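The Last Room I Learned to Clean

By Teodora Georgiou

My mother cleaned the bathroom sink every night before bed. I don't mean she scrubbed it. She ran a cloth around the bowl, gave the faucet a wipe, hung the cloth up and turned off the light, and the whole business took less time than it took the rest of us to argue over who had used up the toothpaste. I grew up thinking everybody's mother did this. Then I went off to college and met other people's sinks.

For years after that I was a once-a-week person, and if I'm telling the truth there were stretches when once a week was an ambition. I had a little pedestal sink in my first apartment in Jamora with a crack in it shaped like a river, and I remember thinking that since it was never going to look nice I might as well leave it be. You can talk yourself into a lot that way! The toothpaste built up along the rim, the base of the faucet grew a chalky collar, and every Saturday (or every other Saturday) I went at it with a powder so strong I had to open the window.

What brought me back around was a new vanity. We redid the small bathroom last August, after a leak under the old cabinet had gone on a good deal longer than we knew, and the bill for the whole room came to $2,000, which felt like a fortune for a space where you can touch both walls at once. I wanted something plain and white with a ceramic top, all in one piece, with the bowl and the backsplash running into each other. My husband wanted a stone counter. We went back and forth in the showroom until the poor salesman wandered off to help somebody else.

I got my white ceramic, and then I had to learn how to live with it.

The man who put it in was Gerasimos Galanis, who has been fitting bathrooms in our part of Pollov for 14 years and has opinions about every one of them. He stayed for coffee when the job was done, and I asked him what I should clean it with. He looked at the row of bottles I had lined up on the floor, ready to go.

"Dish soap," he said. "A soft cloth. Put those back where you got them."

He told me that most of the tired-looking sinks he takes out have been cleaned too hard. Gritty powders and the green side of a sponge leave fine scratches in the glaze, and the scratches hold on to dirt, so you scrub harder the next time. "People think shine comes out of a bottle," he said, and had another cookie. "You dry the thing. It shines."

So I have been drying the thing. My routine, such as it is, goes like this. I clear everything off the top, which is the part I used to skip - I'd clean around the soap dish as if it were bolted down. A drop of dish soap goes on a damp cloth and I start up at the backsplash, where the corners collect more dust than you'd believe, and work my way down into the bowl so that whatever comes loose ends up by the drain. I go around the base of the faucet with a corner of the cloth wrapped over my fingertip. The overflow hole gets an old toothbrush when I remember it. Then I rinse, and then I look.

The looking matters with white. It shows every speck, and there is nearly always a stray one left on the slope of the bowl after you would swear you had finished. I used to resent that. I have come to think of it as good manners on the sink's part, letting me know right then, while I still have a cloth in my hand.

About cloths, I have become a bit of a bore. I buy the thick soft ones from the Radonjić hardware store on the corner, 6 to a bundle, and I keep one color for the sink and another for everywhere else, and no one in this house is allowed to mix them up. (They mix them up.) They go through the wash on warm without fabric softener, which leaves them slick and useless for drying. When one gets thin it moves out to the garage and begins a second career on the bicycles.

For the chalky ring around a faucet, if you have hard water as we do, a rag wetted with white vinegar and water, 50-50, will loosen it in a few minutes. Rinse it well afterward and don't go off and forget it there, particularly on chrome. I did that once, in the middle of a long phone call with my sister, and I was very lucky.

My mother came to stay this spring and used the small bathroom the whole week. She never said a word about the new vanity, not the color or the cost or the stone counter we didn't get. But every night, just before the light went off, I heard the water run for a second and then stop.

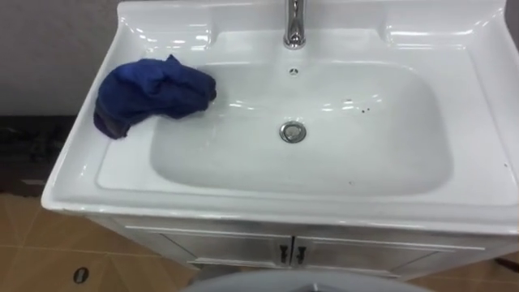 A white ceramic sink top with a chrome faucet, and a blue cloth resting on the rim.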